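Grevivix Pour-Over Kettle, Six Months In

I bought the Grevivix electric kettle in a weak moment, after my old one began tripping the breaker whenever the toaster was on. The old one had cost me 18 dollars and boiled water for nine years. The Grevivix cost a good deal more than that and also boils water. I have spent half a year trying to work out what the difference bought me, and I have some answers.

First, the looks. It's a short, squat kettle with a long thin spout, like a bird that has been told bad news. My wife likes it. It comes in black, white and a green the box calls Moss, and I got Moss, which in my kitchen looks like the inside of an old school bus. The handle is the best part. It sits well back from the body and your knuckles never get near anything hot, and after the old kettle I have opinions about knuckles.

Setting the temperature is done with a dial on the base. You turn it, a number goes up, you press it, and the kettle gets on with things. Fine. But if you press the dial a hair too long, it goes into the hold setting, and if you press it longer than that it switches to Celsius. I have made coffee in Celsius more often than I'd like. The manual covers this on page 20, in a paragraph that also covers descaling and what to do if you move to another country.

The boil is quick enough. I timed it once with a full kettle and then lost the piece of paper, so I'll say that it finishes before I've ground the beans and well after I've stopped wanting to stand there. It beeps when it's done. The beep can't be turned down. There is a mute, but the mute also turns off the warning that it's running dry, and the manual is stern about this.

Pouring is where you're supposed to feel the money, and I did, for a while. The stream comes out thin and steady and lands where you point it. If you make one careful cup at a time, with a filter and a scale and the radio on low, it's a lovely thing to hold. If you're filling a pot for pasta, bring a chair. I tried it once on a Wednesday with guests in the house and my neighbor Jamshid Kazemi got up, found the saucepan, and put it on the stove without saying a word.

I use it mostly for tea, I should admit. Tea people will tell you that green tea wants cooler water, and they're right, and a kettle with a number on it makes that easy. I used to do it by boiling the water, wandering off, and coming back when I remembered. The results with the dial are better. They are maybe two steps better, on a scale where the tea itself is ten steps and using a clean cup is five. 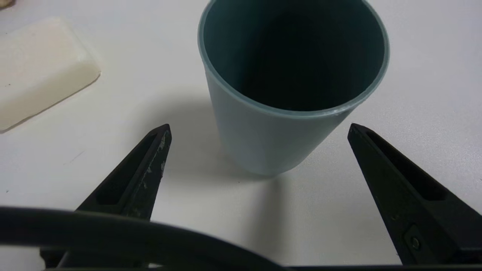

The blue-gray cup, on a white tabletop.

That cup comes from the bargain shelf at Donder, and it has been the steady partner in all this testing. I drink everything out of it. I had planned to compare how the tea held its heat in several different cups, like a serious reviewer, and then I didn't.

Now the lid. The lid is a push-fit, and for the first month it fit so tightly that I had to brace the kettle against my hip to get it off. I wrote to Grevivix, who told me it would loosen with use. It did. It has gone on loosening. These days it comes off if you tip the kettle past a certain angle to get the last of the water out, and it drops straight into whatever you were pouring into. I have learned the angle. Guests have not.

Limescale is the other thing. We have hard water here, and by September there was a chalky ring inside at the waterline. Vinegar took it off in one go, though the kitchen smelled like a pickle jar until the next morning. The spout is too narrow for any brush I own. I assume it's fine in there. I've decided not to look.

The competition, briefly. The Clutolitz is cheaper, has a wide ordinary spout, and offers four buttons marked with pictures of leaves and beans. I borrowed one from Nazareno Barbieri at work and liked it more than I wanted to. It hums, loudly, on one note, but the lid is on a hinge and stays there. The Martinelli is a stovetop model with no electronics at all, and if you own a thermometer and have patience it'll outlast both of them. I own a thermometer.

For what it's worth, the Grevivix page on the store where I bought mine had 2,914 reviews when I last checked, and 1,669 of them gave it five stars. I read a fair number of those. Many had been written the day the kettle arrived, by people who were very pleased with the box. The three-star ones are more useful. They're mostly about the lid.

Would I buy it again? At full price, no. On sale, if I were making pour-over every morning and living alone, probably yes, and I'd get the black. If you mostly want hot water in quantity, buy the Clutolitz and put up with the hum. I'm keeping mine. The handle really is very good, and I've finally stopped ending up in Celsius, apart from this morning.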